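Darnel open the season with a draw at Arkbridge

The second eleven started the new league season away at Arkbridge and came home with a share of the points. Rain took out the middle of the afternoon and the match was cut short with both sides still in it. Darnel had made 373 over the two innings by then, with most of the work done by the middle order.

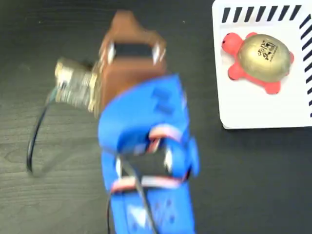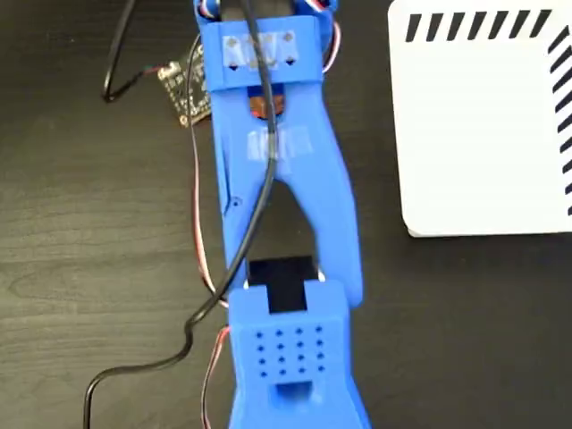 Blue arm segments and red and white wiring, over a dark tabletop.

Koen Mulder was the pick of the batters again. He came in at number 6 with the ball moving around and played it late, mostly off the back foot, and left well outside off stump. His cover drive went missing last July and he has spent the winter getting it back - two of them reached the rope before lunch. He now needs only a handful more to reach 1000 runs for the club.

The bowling was less tidy. We gave away too many wides with the new ball, and the lines only settled once the spinners came on from the river end. Arkbridge lost 7 wickets in their second innings and were happy enough to shake hands. One more hour might have made a game of it. Two catches went down in the slips, both hard chances, and a third was held at short leg off the last ball before tea.

The next match is at home against Peixoto, who went up last year and have a quick left-armer worth watching. Start time is 11 a.m. Players should be at the ground by 10 to help with the covers and the boundary rope. After that we travel to Cinden, where the pitch has been relaid and is said to be slow. Anyone who needs a ride should put their name on the sheet in the pavilion.

Nets stay at the usual time. Please bring back any club pads you took home over the winter - we are short of left-handed pairs.

Comments (3)

slipcordon
Both those catches were harder than they looked. The one to second slip was dying on him.

Marge
Is there tea at the Peixoto game or do we bring our own?

oldnumber11
Good to see Koen driving again. Wides need sorting before Cinden, their openers will take every one of them.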